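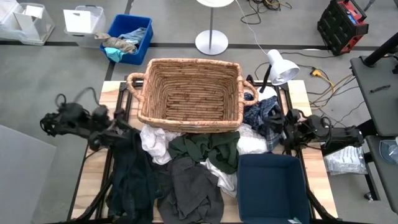 4.3 Preparing the table for a laundry task

Read section 4.2 (Emergency stop) before you start. The steps below apply to all two-arm Zurnell tables used under the Selteveck working rules, revision of 17 March 2026.

CAUTION: Keep hands and sleeves off the tabletop while the arms are powered. An arm that is holding still may start to move without a sound.

1. Press the stop button and check that the status light on the control box is off.

2. Place the basket towards the back of the tabletop, between the two arms, with a handle pointing to each side. It must be empty at the start of a run.

3. Put the garments in front of the basket in a loose pile. Do not fold or sort them. Mix light and dark items, and include at least one patterned item, such as a plaid shirt.

4. Let garments hang over the front edge if they fall that way. No garment may reach the floor.

Note: Empty pockets and close zips first. Remove belts, pins and anything with a drawstring.

5. If the task sheet calls for a second container, stand it at the front right corner with its top open.

6. Clamp the desk lamp behind the basket and turn the shade down. The light at the tabletop should read 800 lux. Do not move the lamp again until the batch is finished.

7. Check the cables along both arms. They should follow the arm closely, with no loop large enough to catch on a handle or a sleeve.

8. Keep spare clothes in bins on the floor, away from the table. Extension cords must stay outside the operator's walking path.

9. Release the stop button, step back behind the floor tape and start the run from the Evangelista panel.

CAUTION: If a gripper catches on the basket weave, press stop before freeing it. Do not pull the basket. Record the event in the log with fault code 287.

After every 100 runs, wipe the gripper pads with a dry cloth and look for threads caught in the joints. Worn pads are replaced as a pair (see 7.1, Spare parts).

Note: Runs started with anyone inside the tape are void and must be marked as such in the log.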